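Why I do not want a level cap in small online games

In December the makers of Kolta announced that the maximum level will stay at 36, and the forum became angry in one evening. I play this game almost every night, and I was also angry, but for the opposite reason as most people. They want the cap to go to 100. I would like to have no cap at all, and much smaller rewards for each level.

A cap tells the player where the game is finished. My friend Liesbeth Vanhove reached the last level in the autumn with her healer, and one week later she did not log in anymore. She still liked the fights and she liked our guild. But the bar at the bottom of the screen was full, and she felt that her evening did not count for anything.
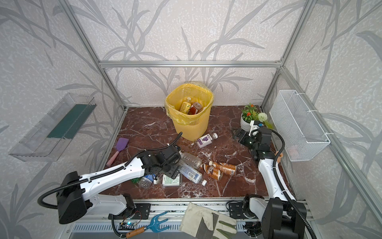 The usual answer is that a cap keeps the balance. If one player has 3000 hours and another has ten, they cannot fight in the same arena. I understand this, but it is a problem of numbers, and the designer is the person who chooses the numbers. In Prutitz, which I played before, the levels continue forever and after a certain point each one gives you only a little more health and one color for your cape. New players beat the old ones there quite often.

Parvathi Kamath, who leads our guild, does not agree with me. She says that endless levels make people play when they are tired, and I must admit that I have done this myself. Maybe a slower bar would help, or a bar which rests for some hours when you have played long. I would try that before I would put a wall at 36.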